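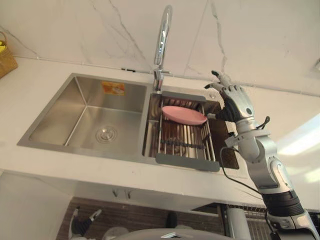

The right hand at a pink plate on the drying rack in the Citstead training kitchen.

Citstead sets aside money for a second kitchen robot

Good news from the kitchen end of the building! Citstead has agreed its equipment plan for the coming year, and there's room in it for a second two-armed robot, with the order due to go to Koivisto in March.

Folke Hedlund, who drew up the plan, spent most of the winter comparing quotes and says the robot itself was the easy part. It was everything around it that needed working out: spare fingers, cables, a service visit, and enough staff hours to teach it the washing-up properly. The plan now allows for 200 hours of that in the first year, plus a spare right hand, as that's the one that does most of the work at the rack.

"I'd sooner have one good hand in the cupboard than wait weeks for a repair," Hedlund said. "And I can't wait to see two of them going at once!"

Kilix, the other supplier in the running, offered a cheaper arm but couldn't include training in the price. Bulus will look after the software for both machines, so staff won't have to learn a new set of menus (a great relief to anyone who sat through the last changeover).

There's a bit for the room too. Nearly 1000 pounds has been put by for better lighting over the sinks and a stock of plastic plates and cups to practise with.

Staff who'd like a say in which jobs the new robot learns first can add their ideas to the list outside room 88. Stacking bowls is well ahead so far.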